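## Burger station layout

Updated 12/24/18. Work over a shallow rimmed tray so that crumbs stay off the table.

1. Stand the buns and fillings on edge beside the tray. Rounds stored this way can be lifted singly.
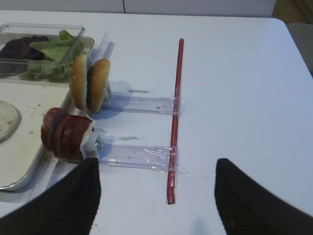
Salad goes in a clear tub, green and purple leaves on separate sides.

2. Set the bottom bun flat, cut face up, and add lettuce first.
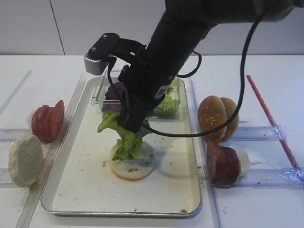 *Lettuce going on to the bottom bun*

3. Lower each leaf from directly overhead.
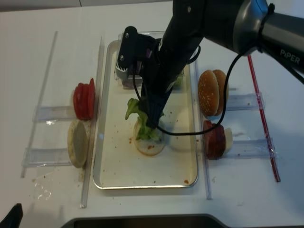 Spread it to within 5 mm of the crust. Tomato slides on bare bread.

4. Check coverage before adding tomato.
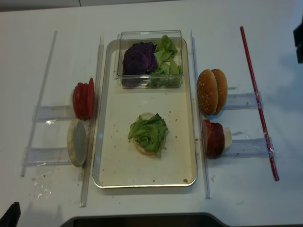
## Cleaning

Wipe the tray after every 12 burgers.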